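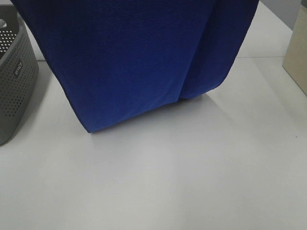 *Figure 1. Blue cloth above a white tabletop.*

## Time Use and Reported Stress in First-Year Students

Our group looked at how first-year students at Stimthorpe spend their unscheduled hours, and whether students who say they are "too busy" really have less free time than the others. The idea came from a seminar reading on busyness as a way to avoid stress. We used survey data plus a one-week diary.

### Method

The survey went out in May through the student portal, Oltik. It was sent to 1,904 students and we received 649 complete responses. Each person answered a short stress scale, estimated their free time per week, and said how often they skipped ordinary tasks such as laundry, cooking, or calling home.

A smaller group also kept a diary for seven days in the Risex app. They logged each block of time under one of three headings: required, chosen, or rest. Entries closed at 9 p.m. on Friday. We had hoped for 1,000 survey responses, but the portal message went out in the same week as the housing forms and we think many students missed it.
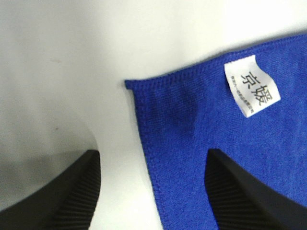
The diary headings caused more trouble than we expected. Several people logged club meetings as required and others logged the same meetings as chosen. We left the entries as they were, because how a student labels an hour is part of what we wanted to know. For the write-up we sorted the comments by hand, and two of us read every comment separately before comparing notes.

### Results

Students who scored high on the stress scale gave lower estimates of their free time. In the diaries the gap was much smaller. The high-stress group had almost as many open hours, but those hours came in short pieces between other things. They were also more likely to use them for extra commitments they had signed up for themselves.

Skipped tasks went along with stress more closely than free time did. Cooking was the task most often skipped, followed by laundry. A common comment was that a small job felt too big to start at the end of the day. Students in Robles Hall, where meals are included, skipped cooking for obvious reasons, so we left that item out for them. 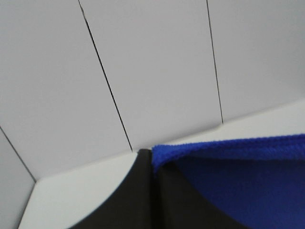 **Does a full schedule cause stress, or do stressed students fill their schedules?**

Our data can't settle this. The survey and diary were done once, so we only know that the two occur together. Some comments pointed each way.

### Limits

The diary group volunteered, and people with very little time probably didn't sign up. The stress scale was a short form and is not a clinical measure. We also had no data from the weeks before exams. A second diary week in the fall would help with that, using the same headings but with written instructions for clubs and paid work.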